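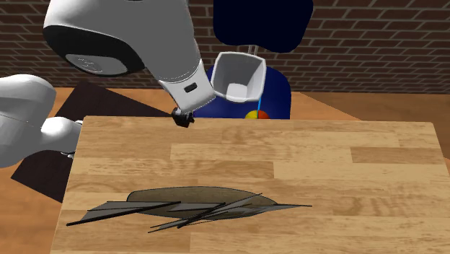
Figure 6-1. Simulated workspace with arm, board, and container.

Plinine Technical Publications
April

6 Recording a demonstration by remote control

This section covers recording of manipulation tasks in a Pledik simulated scene with the Urio hand controller. The same procedure applies to a physical arm, with the additional cautions in 6.5. Hand guiding is covered separately in section 7.

6.1 Before you start

1. Connect the Perkport adapter to the workstation and wait for the status light to hold steady green.
2. Plug the Urio controller into either port on the adapter. Do not use a hub.
3. Start Pledik and open the scene file. Loading a tabletop scene with full textures can take several minutes on the first run. Later runs use the cache.
4. In the Devices panel, select the controller under Input and the arm under Output. If the arm is grayed out, the scene was saved without a control license. Close it and reopen with Edit rights.
5. Set Camera A to the scene view and Camera B to the wrist view. Both must be set, even if you plan to operate from one of them only.

Note: The camera assignment is stored with the recording. Changing it halfway through a set makes the earlier and later recordings incompatible for training, and Pledik does not warn you about this when you save.

6.2 Calibrating the hand controller

1. Rest the Urio on a flat surface with its trigger released.
2. Choose Controller > Zero. Leave the controller alone until the tone sounds.
3. Pick up the controller and hold it in the position you will work in, elbow supported.
4. Press the side button once. This sets the neutral pose.
5. Move the controller slowly left, right, toward you, and away. The arm in the scene view should move the same way. If left and right are swapped, select Mirror in the Input tab and repeat from step 1.
6. Squeeze the trigger fully and release it. The gripper should close fully and open fully. A gripper that stops short of closed usually means that the trigger range was recorded with a finger already resting on it. Repeat the zero.

The default motion scale is 1:2, where the gripper travels half the distance the hand does. Use this setting for any task with thin or overlapping parts on the board. For long transfers you may switch to 1:1, but do not change the scale within a single recording.

Caution: Drift of more than 2 mm per minute at the gripper tip, with the controller at rest, makes a recording unusable. Check the Drift readout after calibration. If it is over the limit, move the controller away from monitors and power supplies and zero it again.

6.3 Recording

Plan the motion before pressing Record. The operator should know which object is to be handled first, from which side the fingers will approach, and where the gripper will finish. Pauses to think are recorded along with everything else, and a policy trained on them will reproduce them.

1. Choose Scene > Reset. All objects return to their saved positions.
2. Move the arm to its start pose with Home. Do not steer it there by hand.
3. Check that the gripper is clear of the work surface.
4. Type a task label. Use the same wording for every recording of the same task, including capitals.
5. Press Record. The border of the scene view turns red.
6. Hold still for one second, then begin the approach. Use the scene view for the large movement and change to the wrist view once the gripper is over the working area.

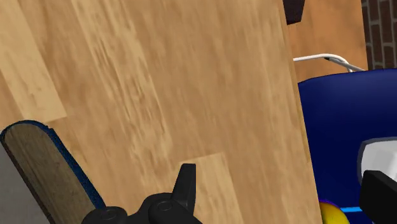

7. Turn the wrist only as far as the grasp requires. In the wrist view a small rotation moves everything on the screen a long way, and new operators tend to correct for this by turning back and forth. If you lose track of where the board is, stop, look at the scene view, and continue from there.
8. Line up the fingers with the object before descending. Both fingers should be visible in the wrist view. If one has moved out of view, the camera offset in the scene file is wrong and the recording should be stopped.
9. Descend, close the gripper, and wait for the contact indicator.
10. Lift straight up until the object is clear, carry it to the target, lower, and open the gripper.
11. Back the gripper away from the object before pressing Stop.

A typical pick and place takes about 18 seconds. Recordings more than twice that long should be reviewed before being added to a set.

Note: Large objects near the wrist can fill most of the wrist view and hide the target. Back off until an edge of the object is in view on at least one side. Do not delete objects from the scene to get a clearer view. The scene used for recording must match the scene used for evaluation.

6.4 Reviewing and saving

1. Open the recording in Replay. Replay drives the arm from the recorded joint positions and ignores the controller.
2. Step through the grasp frame by frame. Look for fingers passing through an object or through the work surface. Thin parts are the most common trouble. If you find an overlap, discard the recording and increase the physics rate under Scene > Solver.
3. Trim the start and end. Leave the one-second hold from step 6 in place.
4. Set the outcome to Success, Partial, or Fail. Failed attempts may be kept if they are marked. An unmarked failure is treated as a success by the training tool.
5. Choose Save to Set.

If the message "Error 488: stream mismatch" appears, the two camera streams have different numbers of frames. The recording can't be repaired. Close any other program using the graphics card, restart Pledik, and record again. If the error returns, lower the resolution of Camera A and leave Camera B as it is.

6.5 Moving to a physical arm

A set recorded in simulation may be played on a physical arm after the workspace limits have been entered for that arm. Limits from the scene file are not carried over.

1. Enter the limits in Arm > Workspace and lock the page.
2. Remove all objects from the table.
3. Play one recording at low speed with a hand on the emergency stop.
4. Compare the lowest gripper height with the value shown in Replay. Stop and re-enter the table height if they differ.
5. Put the objects back one at a time, playing the recording again after each one.

Warning: The hand controller does not limit force. On a physical arm, pushing the controller downward after the gripper has reached the table will increase the load until the arm faults or something gives way. Release the side button to disconnect the controller before moving your hand back to neutral.

Warning: Keep people outside the marked reach of the arm whenever the Perkport status light is green, including between recordings.

For file formats and export settings, see section 8.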